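**Black clothes going gray: what do you do?**

**Mareike Pfeiffer**
Hello all. My black things look tired after 5 washes. The pair with the two white stripes is the one I want to save, because I can't find the same cut any more. I wash at 40 degrees with normal powder. Is the powder the problem?

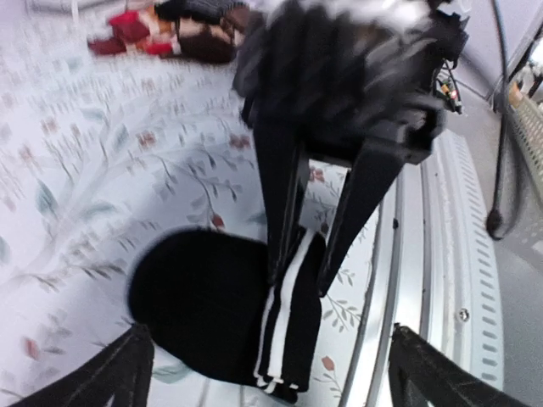

### Replies

**Stavros Omerović**
Yes, I think so. Powder often has bleach in it, and bleach is for whites. Take a liquid for dark colors and turn everything inside out.

**Kerttu Rissanen**
I don't agree that powder is so important. The rubbing does the damage. My mother used the cheapest powder all her life and her black skirts stayed black, but she never filled the drum too much. Also, 40 is too warm. Try 30 and a short program.

**Mareike Pfeiffer**
Thank you both. Short program I can do. But small things like this one also collect a lot of fluff from towels, and then they look gray even when the color is still good.
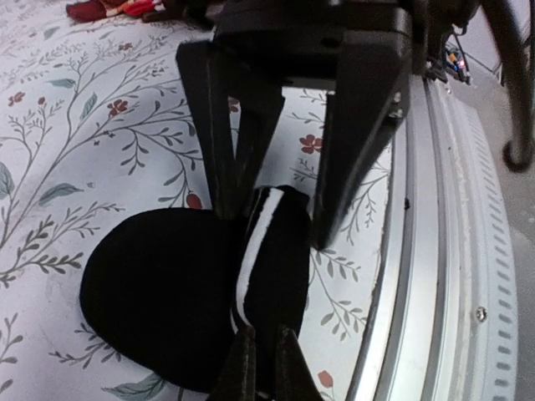

**Ehsan Qureshi**
Separate the towels, please! Fluff and faded dye are two different problems. For the first one a lint roller is enough, for the second you need dye.

**Stavros Omerović**
Dye works badly on polyester, and it can spoil white stripes. I would not risk it.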